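Courses > Household Practice > Storage and Sorting > Handout 3

Handout 3: Three Bins and a Tub of Toothpicks
Storage and Sorting, Room 421
Ute Hollmann
Revised Dec 3, 2022

Bring this to the session along with Handout 2, which some of you claim never to have received. The reading for this unit is the chapter on open containers in the Nanayakkara course pack. It is short and a bit smug, and you should read it anyway.

Last time we dealt with shelves. Now we come down to the tabletop, where most household sorting happens and where most of it goes wrong.

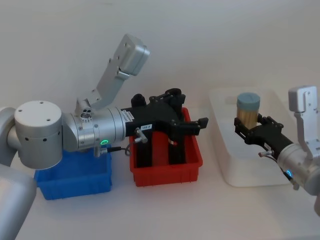
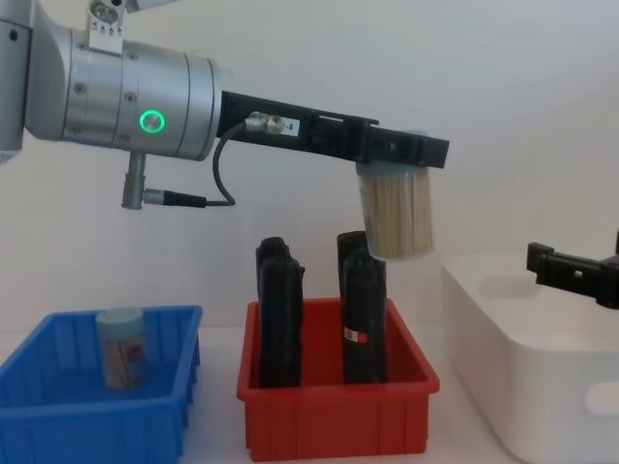
Blue on the left, red beside it, and a pale one on the right. The toothpicks are in both pictures.

1. What a bin is for

A bin is a decision you make once so that you can stop making it. If the red bin means "goes back to the kitchen," then everything headed for the kitchen goes in the red bin, and you are free to think about lunch. Once the red bin means "kitchen, mostly, and also the batteries," you own a drawer with no front.

For the purposes of this course, a sorting bin has three properties:

- It is open at the top while you're sorting. Lids come later, if they come at all.
- It can be told from its neighbors at a glance.
- It has one meaning, and you can say that meaning out loud without using the word "stuff."

People lose marks on the last one every term. "Kitchen stuff" is a feeling. "Things used at the table but not cooked with" is a category, and it takes no longer to write on a piece of tape.

2. Color, and what it won't do for you

Blue and red are hard to confuse, and that's a good start. A clear or whitish container has a different virtue: you may get some idea of what's inside without leaning over. It also tends to disappear against a white table, and in a busy kitchen that's how you end up setting a wet dishcloth in the sewing things.

My advice is to give strong colors to the categories you reach for most, and save the pale container for whatever is leaving the room. Keegan Gosselin, who taught this unit before me, did it the other way around and defended the practice for an entire term. His notes are still in the course pack. Read them as a historical document.

Whatever you choose, keep the order fixed. If blue is on the left in the morning, it is on the left in the afternoon. Your hand learns the position before your eye checks the color, and a hand is a stubborn student. Swap two bins halfway through and you'll spend the rest of the session fishing teaspoons out of the mending.

Line them up in a row, with the rims close together. Gaps between bins are where small things go to retire.

3. The toothpick problem

Every category system looks fine until you introduce the toothpicks.

Consider the clear cylinder with the lid. It's a very ordinary object. The toothpicks stand upright, packed in tight, and most of the cylinder is toothpick. Now ask where it goes. In the October group we got the following answers, all delivered with total confidence:

a) With the food things. They are found near olives.
b) With the table things, next to the napkins.
c) With the baking things, for testing a cake.
d) With the craft supplies. (Somebody has children.)
e) In the bathroom, which led to a discussion I won't reproduce.

None of these is wrong. What they have in common is that each person sorted by the last time they used one. That is a perfectly good rule for one person living alone, and a terrible rule for a household, where the last use belongs to whoever got to the olives first.

The working rule for this course: sort a shared object by where it will be looked for, and settle that by asking the person who looks for it most. Write the answer down. Tharindu Bhattacharjee's comment on an earlier draft of this handout was that in his house this would require a hearing. Fine. Hold the hearing. It's quicker than searching for toothpicks with guests in the hall.

4. Things inside things

A tub of toothpicks is already a container. This makes it a nested object, and nested objects have rules of their own.

Sort the container as one thing. Don't open it to see how the toothpicks are doing. You may laugh, but a good deal of sorting time goes on opening packets, admiring what is in them and closing them again.

Check the lid before lifting. A pressed-on lid is usually more optimistic than a screw-on one. If you pick the tub up by its lid alone, you are betting the whole contents on a bit of plastic lip, and the contents in this case are small, pointed and numerous. Hold the body or support the base with your other hand.

Set it down upright. A cylinder laid on its side will roll to the least convenient corner of the bin, and if the lid gives up there, you'll find toothpicks in that bin for as long as you own it.

Put tall things in last, or against a wall of the bin. A lidded tub standing alone in the middle gets knocked over by whatever follows it.

5. Placing and dropping

We distinguish three ways of getting an object into a bin. Only two are taught.

Placing: the object touches the bottom, or the thing under it, before you let go. Use this for glass, for anything with a lid, and for anything that belongs to someone else.

Lowering and releasing: you reach well below the rim and let go a short way above the contents. Suitable for cloth, sponges, plastic cutlery and other things with a relaxed attitude.

Tossing: see Handout 9, "Breakages."

The rim causes more trouble than people expect. When an object has to cross from one bin to the next, lift it clear of both rims before you move it sideways. Almost every spill I've watched in this room started with someone dragging a thing across at rim height to save a second, then spending the rest of the hour on the floor.

6. Exercise (in pairs)

You'll need three open containers of clearly different appearance, a cleared table and the contents of one kitchen drawer. Please bring the drawer you are ashamed of. The tidy one teaches us nothing.

Step one. Before touching anything, agree on three categories with your partner and write them on tape. Stick the tape to the table in front of each bin. Tape on the bin itself is allowed, but you will want to change your mind.

Step two. Sort for 9 minutes without speaking. If you disagree with where your partner puts something, leave it there and remember it.

Step three. Talk. Go through the disagreements one at a time. For each one, decide whether the object is in the wrong bin or the category is badly worded. Reword the tape if you need to.

Step four. Add the toothpicks. If your categories survive, you may go early.

A note on the fourth bin. At some point in step three, one of you will propose a bin called "misc." You may not have it. Josée Dufour allows one in the parallel group, and I'm told morale there is very high, but their drawers come back looking just the way they went in.

If something truly fits nowhere, put it on the table in front of you and leave it in plain sight. An object left out where you keep bumping into it gets a home eventually. One that has been put in "misc." already has a home, and it'll be buried there.

7. Common faults

Sorting by size. Everything small goes together and looks neat until you need one of them.

Sorting by guilt. The gifts end up in the best bin.

Overfilling. Stop when the contents reach the rim. A heap is hard to carry and harder to search, and it can't be stacked.

Buying bins first. Students turn up with matching sets from Prunadia and then go looking for things to put in them. Sort into whatever you have – shoeboxes, a roasting pan – and buy the bins once you know what shape your belongings are.

Reading for next time

Nanayakkara course pack, the section on lids. Skip the appendix.
Sorin Vlad's notes on labeling (one page, both sides, very small type).

Written work: half a page on one object in your home that has lived in more than one place in the past year. Say who moved it. Names may be changed.

Related handouts
Handout 1: Clearing a Table You Can't See
Handout 2: Shelves, Depth and Regret
Handout 4: Lids and Where They Go
The Ronano Guide to Drawer Dividers
Mesus Reading Room: Opening Hours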